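August
Posted by Siv Halvorsen
Filed under: Home, Washing and Mending

I had been putting off the airing cupboard since spring. It holds the towels, the spare bedding and everything cotton that has no drawer of its own, and by the end of July the door would only shut if I leaned on it. So one morning I took the lot out, put it on the spare bed and started again.

The first thing I learned is that I own far too many pillowcases. I stopped being sentimental about them after the second pile. Anything thin went into the rag bag, and anything with a good border I kept for mending. Two of them came from my grandmother's house and have her initials in the corner, so those went back in the cupboard whatever state they were in.

Clothes took longer. I used to fold everything on the bed, and my back ached afterwards. Amanuel Kumsa, who I share an allotment with, irons and folds standing up at a kitchen worktop, and he told me to try it. He is right that the height makes a difference. A hard, smooth surface also shows you straight away when a sleeve is caught underneath or a hem has turned up, and on a duvet you can't tell.

My way of folding a top now is to lay it face down, smooth it from the middle outwards, bring each side in to the centre and then fold up from the hem in thirds. I do the hem end first because that is where soft cotton tends to go wrong. If it goes up crooked, the whole thing leans over in the pile and the one on top of it slides off.

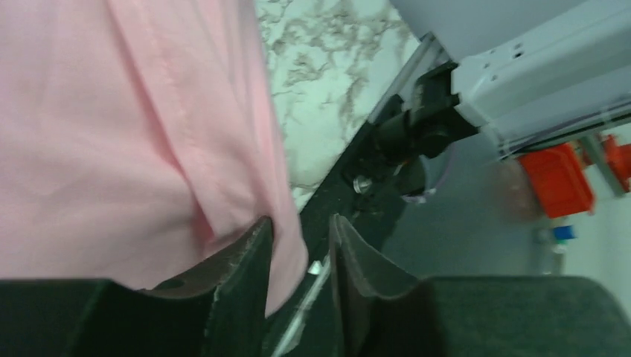 How do you stop creases setting in light cotton?

Give it one good shake while it is still slightly damp, pull the side seams straight with both hands, and fold it as soon as it is dry. Leaving it in the basket overnight does most of the damage.

I don't iron tops any more unless I am going somewhere. Pale colours show every line, pink and cream especially, but most of the lines drop out after an hour of wearing. Shirts with collars are another matter and I still do those on the board, usually with the radio on.

The storage boxes were the only thing I bought. I wanted the lidded ones from Grarara but they were too deep for the shelf, so I got the open kind from Turo, which are 34 centimetres wide and fit two to a shelf with a bit of room at the side. Measure to the inside of the door frame before you order. I measured the shelf itself the first time and had to send a set back.

Vests and light tops are now in the left-hand box, nightclothes in the right, and towels are on the slats below where it is warmest. Winter things went up to the loft in an old suitcase with a bar of soap in it. The rag bag came to over 100 pieces once I had cut up the worn sheets, and half of those have gone to Amanuel for tying up his beans.

I still have the sewing basket to do. There are three zips in there that I can't match to anything, and a skirt I unpicked two years ago and never put back together.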